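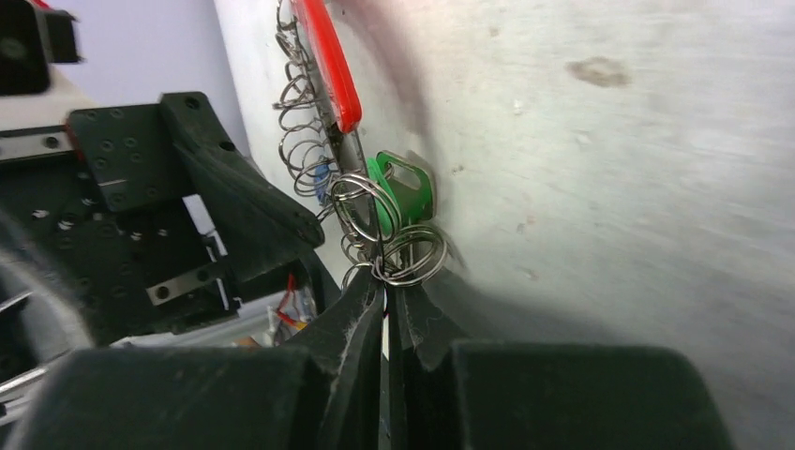 Photo: Horard / gripper view

Home News Reviews How-to Podcast Newsletter

Last updated: Thursday

I've spent a good part of my week watching somebody teach a robot to deal with a knot of wire, and I'd happily go back and do it again.

The somebody is Carmela Pacheco, and the robot belongs to Horard, a small firm with a unit on the Galtthorpe industrial estate (behind the tile warehouse, and good luck finding the door). They've been at this since February. The idea is that you don't program the arms at all in the old sense. You sit down, take hold of a pair of handles, and do the job yourself while the arms copy you. Do it enough times and the software, which they call Rey, starts having a go by itself.

The job in question is tangles. Anybody who has ever kept a box of odds and ends will know the sort of thing: you reach in for one bit and up comes everything else, hooked together. Carmela's tangle of the afternoon was a nasty one, a long silvery coil of wire and some bunched-up rings, with a glossy red handle-like piece at one end and a bright green bracket sort of thing in among it all. You can see the black fingers coming at it from the bottom of the picture with their tips nearly closed, and the other arm reaching in from the left. It's a gripper's-eye view, and I found it far more useful than standing beside the bench, where all I could see was elbows.

"People think the picking up is the hard bit," Carmela told me. "It's the not pulling. Everybody wants to pull."

She does it very slowly. One arm holds something steady, the other gives a wire a little nudge, and then she stops and has a look before the next move. I asked whether the stopping was for my benefit and she laughed and said no, the pauses get recorded along with everything else, and they want the robot to pick up that habit too. If the person showing it rushes, it rushes.

A single run-through takes her anything up to 8 minutes, depending on how bad the knot is. She'd recorded 42 of them on this batch of parts when I turned up, and she reckoned the messy ones were worth more than the tidy ones. If she drops something she carries on and picks it up again, and that stays in. Apparently earlier on they threw all of those away and ended up with a robot that had no idea what to do once anything went wrong!

Then I got a turn. Oh dear.

The handles are lighter than I expected, with a squeeze trigger for the fingers, and you work from a screen showing the same close-up views the robot gets. There's a slight lag (you do stop noticing it) and you can't feel the wire at all, so you have to judge how hard you're tugging by watching whether the loops stretch. I went straight for the biggest coil, pulled, and dragged the whole lot across the bench with me. Carmela said that was completely normal. I managed to free one small bit on my third go and was far too pleased with myself. My runs were deleted, quite rightly.

So does it work without a person at the handles? Sometimes. I watched Rey try 7 fresh tangles on its own and it got 5 of them apart, which I thought was pretty impressive, although one took ages and involved a lot of hovering. The two it gave up on both had loops threaded through other loops, where you need to hold one part open and feed another back through it. Carmela says that's what she'll be recording for the next few weeks. She also wants the arms to swap roles more, because at the moment the left one tends to end up as a clamp and does little else.

The reason for all this fiddling is a sorting bench called Cuko, which Horard hopes to sell to repair shops and places that take in mixed scrap. The arms would work through a tray of jumbled bits and put them out separately, ready for a person to go through. I asked about a price and got a polite smile. They'd like a trial bench in a local repair shop first, and they're still talking to a couple of them.

I did ask Carmela if she ever gets sick of knots. She said the wire is fine, it's her shoulders that complain, and that she now can't leave a bunch of cables alone at anyone's house. She sorted out the lead on my recorder while we were talking.

Horard is looking for a few more people to come in and do demonstrations, daytime hours, with no robotics background needed. Steady hands help, she says, but she'd take somebody patient over somebody quick. I've not put my name down.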